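Running a toy library in a small town: what we learned at Penry
Speaker notes, Yesenia Londoño, 3/17/24
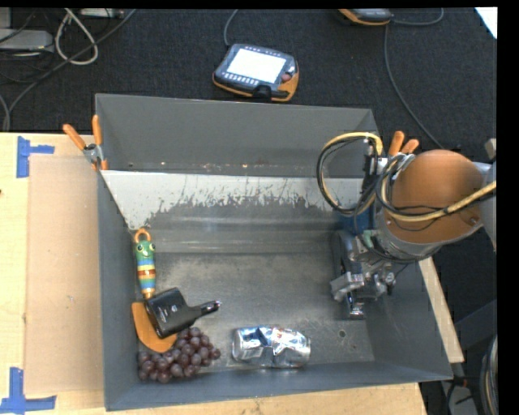

Opening (2 min)

Thank Aníbal Zapata for the invitation and the Flemport library for the room. Say who I am: coordinator at the Penry Toy Library, part-time, two mornings and a Saturday a month. Before that I was a school librarian, so a lot of what I say will sound like book talk.

Ask for a show of hands. Who already runs one? Who is thinking of starting one? If most hands go up for the second, spend longer on money and skip the software bit.

Where we started

We opened in July with 40 toys on two shelves at the back of the community hall. Most came from three families whose kids had outgrown them. We had an exercise book, a cash tin and a key that stuck.

We now have 349 catalogued items. A puzzle counts as one item. A train set counts as one item too, and I'll come back to why I regret that.

Membership and money

Families pay by the year. Grandparents can join on their own card, which was Aníbal's suggestion and has brought in more people than any flyer we printed. Centre-based child care pays a higher rate and can borrow up to 500 dollars' worth of toys at a time.

Our first council grant was 800 dollars. It went on shelving, tubs and a label printer. I would do the same again, except for the label printer. The labels come off in the dishwasher and we write on the tubs with paint pen now.

Pause here for money questions. People always have them and they won't listen to the next part until they've asked.

Cataloguing

Every item gets a number, a parts list and an age range. The parts list goes on a card inside the tub lid. Write it so a tired parent can check it at the kitchen bench: "six cars, one ramp, two flags". Don't use the maker's names for the parts.

Break big sets up. Our train set was one item for a year, and one family could tie up the lot. It's four items now and they all go out most weeks.

We use Honulix for loans. It's fine. It was built for tool libraries, so it still asks for a serial number and we type in a zero. Tratenbridge has a cheaper plan but no overdue reminders, and we need those.

Returns, cleaning, missing bits

Count parts at the desk while the family is there — it takes a minute and saves a phone call. Hard plastic gets a wash in warm soapy water. Wooden toys get a damp cloth and are dried straight away. Dress-ups go home with whoever is on roster.

We don't fine for one missing piece. We do fine for a missing game board. Odd pieces go in a jar on the desk and people look through it while they queue.

Anything with a button battery: check the screw on the cover every time it comes back. Say this one twice.

Questions

Leave ten minutes. Spare copies of the parts card template are in the blue folder. Aníbal has the key and we need to be out by noon.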